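Section 4 – Setting up the pantry list (Rurine home stock app)

Do this after section 3 (account and household). If you skipped section 3, go back, the list wont save without a household name.

You need:
– the Rurine app, signed in
– a phone or tablet with at least half a charge
– kitchen scale, optional
– 60 minutes for a normal kitchen, more if you have a cellar or a second freezer

4.1 Make your locations

1. Open Stock, then Locations.
2. Tap Add. Type the name. Short names – Fridge, Top shelf, Garage.
3. Repeat for each place you keep food.
4. Tap Save. Wait for the green bar.

Note: locations cannot be merged later. If you make both "Freezer" and "freezer" you have two. Delete the extra one before you put anything in it.

Caution: deleting a location deletes every item filed in it. No undo.

4.2 Add loose items

Loose means no barcode. Fruit, vegetables, bread from the bakery, eggs from a neighbor.

1. Clear a table or counter and put your loose things on it with space between them. Work along one at a time.
2. Tap Add, then Loose.
3. Type the name. The app offers matches after three letters.
4. Pick a unit: each, bunch, or weight. A lime is each. Grapes are weight.
5. Set the keep-by. Leave it on Auto if you're not sure.
6. Pick the location. Save.

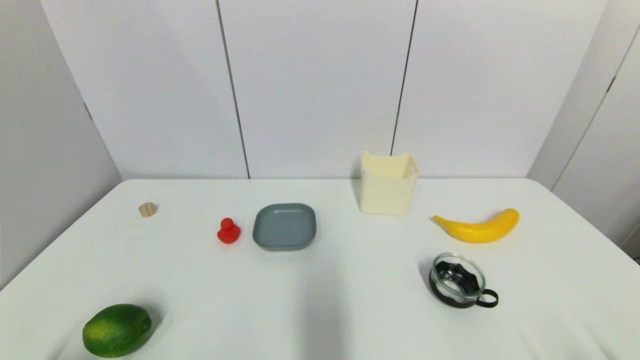
4.3 Add packaged items

1. Tap Add, then Scan.
2. Hold the barcode flat in the box on screen. Good light helps. Shiny bags – press them flat first.
3. Check the name and size. The lookup is wrong sometimes, mostly on store brands.
4. Type the date from the pack. The app does not read dates.
5. Pick the location. Save.

If the code isn't found, tap Enter by hand. Your entry stays in your own household unless you turn on Share.

Note: multipacks. Scan the outer wrap, not the single can. Scanning the single can gives you a count of 1 and you'll be short all week.

Caution: do not use the app date in place of the date on the pack. If they disagree go with the pack.

4.4 Small stuff and decanted food

Spice jars, sauce cups, half a bag of lentils moved to a tub. These go missing from lists more than anything else.

1. Tap Add, then Container.
2. Give the container a number. Write the same number on a bit of masking tape, stick it on the side. Lids get swapped.
3. Choose what's in it.
4. Set Full, Half or Low. No need to weigh it.
5. Save.

Numbers run from 1 to 109. After that the app asks you to retire one. Retire empties first, under Container, then Manage.

Single-serve cups under an ounce can go in as one group. Name it "cups, mixed" and leave the count blank.
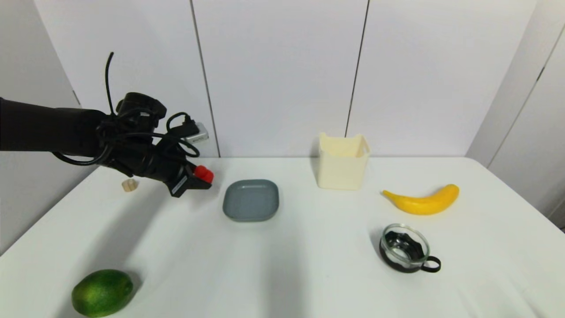
Reading time for this section: 4 min

4.5 Set low-stock alerts

1. Open Stock, then Alerts.
2. Pick an item.
3. Set the low number. For staples try 1. For milk try 2.
4. Choose when to be told. Default is Wednesday, 6 p.m.
5. Save. Repeat.

Don't set alerts on everything. Ten or so is plenty to start, add more once you've done a couple of shops.

Alerts not showing? Check notifications are allowed in the phone settings, then check Quiet hours in the app. Quiet hours wins.

4.6 Share with the household

1. Open Household, then Invite.
2. Type the email or show the code on screen.
3. The other person enters the code within 72 hours. After that make a new one.
4. Choose View or Edit for them.

Caution: Edit lets them delete locations. See 4.1.

If two people edit the same item at once the last save is kept. The older one goes to History for a week and then its gone.

4.7 Check the list

1. Open Stock, then Walk-through.
2. Stand at the first location. Tick what you see.
3. Anything not ticked is moved to Missing. Fix or delete.
4. Move on to the next location.
5. Tap Done at the end, not Back. Back drops the ticks.

Do a walk-through once a month for dry goods, once a week for the fridge.

4.8 Error codes for this section

3729 – list too old to sync. Sign out, sign in, wait for the green bar.
Blank list after update – pull down to refresh. Still blank, go to Household and pick your household again.
Scan box black – allow the camera in phone settings, close the app fully, reopen.

Section text by Mirjam Maes, steps checked by Javiera Durán at Tirunbridge. Updated July.

Next: Section 5 – Shopping lists and store order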